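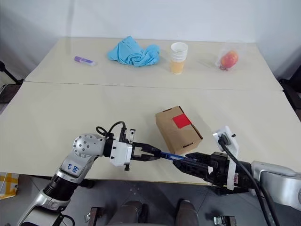
June, after tea

Another email from the Irkero journal people. They want me on the "reviewer college" now, and the perks are a certificate and 200 points toward a discount on their own publication fee, which as far as I can tell nobody at Plirnaddale has ever been able to pay. The fee is 1,191 dollars. I checked it twice.

Makhubela thinks I should say yes because it looks good on the promotion form. Does it? The form has one small box for service and I filled it in March.

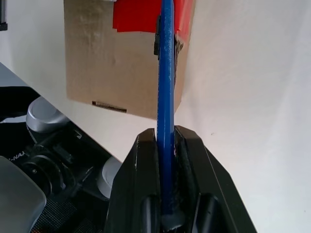 The blue one, upright.

Read the Randley preprint again over toast. It has 6 authors and 2 of them are thanked in their own acknowledgements. The data are "available on reasonable request", so I made what I thought was a reasonable request. No answer yet. Maximiliano Insaurralde wrote back about the other paper, very polite, and said the raw files were on an old laptop. I'll believe it when the laptop turns up.
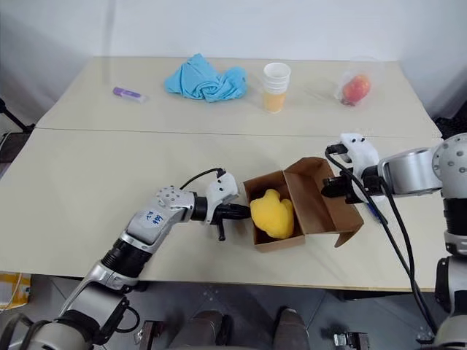 I'm not against open access, I've argued for it in enough meetings. But I'd like to see one of these outfits reject something. Will leave the Irkero email sitting until the marking is done and then probably say no. Need to ask the library about the repository login, mine has lapsed again.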